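Kategorie: Hardware > Server & Workstations > CPU und Sockel
Erstellt am 3. Januar 2024 von Abdelghani Kamel

Xeon-Tausch im Dell: Sockel bei der Gelegenheit reinigen?

Abdelghani Kamel:
Wir rüsten gerade den Rechner um, auf dem bei uns Plurnik läuft. Der Kühler ist ab, der Sockel offen. Jetzt die Frage, ob man die Kontakte im Sockel mit Isopropanol behandeln soll oder besser gar nicht anfasst. Die Maschine läuft seit 29 Monaten und war im September das letzte Mal offen, damals nur wegen RAM.
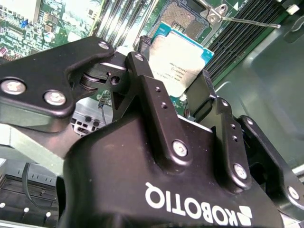 Robotiq-Greifer vor offenem CPU-Sockel

Die goldenen Kontakte sehen für mich gerade aus, aber ich hab kein gutes Auge dafür. Die Schrift auf dem Heatspreader ist schwach, da hilft mir das Foto auch nicht weiter. Neue Paste liegt bereit, eine CPU mit mehr Kernen auch.

jasard_tom:
Finger weg vom Sockel. Wenn nichts reingefallen ist, gibt es da nichts zu reinigen. Die Federkontakte verbiegen schon, wenn ein Wattestäbchen hängen bleibt. Die Unterseite der CPU kannst du mit einem fusselfreien Tuch abwischen, das reicht.

lötstation50:
Sehe ich anders. Ich hab in der Firma bestimmt 30 solcher Kisten offen gehabt und bei Pastenresten im Sockel immer Isopropanol genommen, weichen Pinsel, nur tupfen. Danach 20 Minuten stehen lassen. Kein einziger Ausfall.

jasard_tom:
Bei Pastenresten ja. Von Pastenresten hat er aber nichts geschrieben.

Abdelghani Kamel:
Paste im Sockel sehe ich keine. Noch eins von schräg oben, mit mehr vom Board drauf:
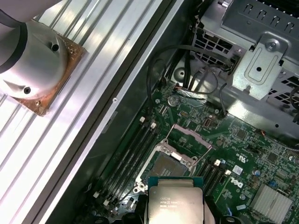 Dell-Board mit offenem Sockel, Andruckplatte aufgeklappt

saber_k:
Dann würde ich auch nichts machen. Mit der Taschenlampe flach von zwei Seiten drüberleuchten: Wenn ein Kontakt krumm ist, glänzt er anders als die Nachbarn. Und den rosa Streifen neben dem Sockel vor dem Zuklappen im Auge behalten, nicht dass der irgendwo drunterrutscht. Welche BIOS-Version ist drauf? Das ist bei Dell eher das Problem als der Sockel.

Abdelghani Kamel:
BIOS schau ich nach, wenn wieder Strom drauf ist.

saber_k:
Falsche Reihenfolge. Update mit der alten CPU machen, erst danach tauschen. Sonst bleibt er unter Umständen schwarz und du baust alles zurück.

lötstation50:
Stimmt, da bin ich ausnahmsweise dabei. Beim Pinsel bleibe ich.

Abdelghani Kamel:
Gut, dann kommt die alte erst mal wieder rein. Sockel lasse ich in Ruhe. Ich melde mich nach dem Update.

Kontakt | Impressum | Datenschutz | © Forum Flekon | Nach oben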